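Whitlock Manipulation Program: Progress Report to the Pekerden Fund
Reporting period ending March
Prepared by Elikem Akolgo, program lead

1. Summary

The program is on schedule, slightly under budget, and recovering from its first open day. Our grant agreement describes the open day as "a public demonstration of intermediate results." The public came, and the results were intermediate.

We had planned for a modest crowd from the Custville business park. The sign-in sheet ended the afternoon with 132 names on it, one of which is "Batman." We have left him in the total.

2. The demonstration

The two-arm station ran from ten in the morning until four. The task was the packing exercise from our original proposal: pick up a small part, set it where it belongs, and do this while strangers lean in and ask if it can fold laundry. (It can't. Laundry is in year two, under "stretch goals," where we would like it to stay.)

Khang Tiêu ran the arms and Lụa Lý did the talking. We had scheduled them to swap at noon, but Khang's explanation of joint limits, tried out on the first group, persuaded everyone to keep things as they were. 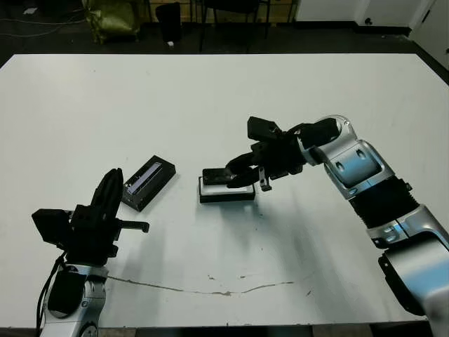

We attempted 20 complete cycles in front of visitors and finished 17. Two of the failures were bad grasps. The third was a software stop that Hiếu Nông cleared in under a minute, to applause, the only applause of the day that was not for the coffee cart. All three are logged and the two grasp failures have been reproduced in the lab, so at least they are reliable in that sense.

Speed remains the commonest complaint. A boy of maybe nine told Lụa he could do it faster, and she let him try at a spare table. He could. We continue to regard cycle time as the main item for next quarter.

3. Data and software

The training set now stands at 2,067 episodes against a target of 2,000 for the period. Ngân Đỗ reviewed every one of them and rejected 300 more that do not appear in that figure, mostly for operator hesitation. The operators have been shown the rejects. Relations are cordial again.

Virkero, our episode-labeling tool, has moved to its second version. It no longer loses work when two people open the same session, a feature we had previously handled by shouting across the room.
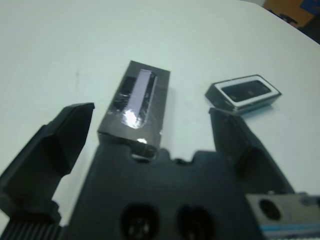 Grasp planning is where most of the engineering time went, and where most of it will go next. The planner does well with matte, square-sided things and badly with anything that throws light back at the camera. Visitors got to see the wrist view, and it made the point better than our slides did: a dark gray box standing between the open fingers, with a hard white glare spot near one end of the pale slot on its top. A bright patch like that can be read as an edge, and the planner will then aim very confidently at nothing. Ngân is testing two fixes, one in the exposure settings and one in the model. The exposure fix is cheaper, so naturally the model fix is working better.

4. Spending

Equipment is on plan. Travel is under plan, the Custville trip having been canceled when Custville came to us. Catering is over plan by an amount we would describe as small and our finance office has described in an email with a subject line in capitals. We ask that the overrun be met from the travel line.

5. Next period

Cycle time comes first, then the glare work, then a longer unattended run, to start on a Friday evening and be inspected on our return with whatever courage is available. Hiếu will write the recovery routine before that happens. He has asked that this be put in the report as a commitment by someone other than him, so I am making it.

A second open day is in the agreement. We propose holding it after the glare work is done and ask for the Fund's agreement to that order. We would also like permission to cap attendance. Batman may be admitted at the door.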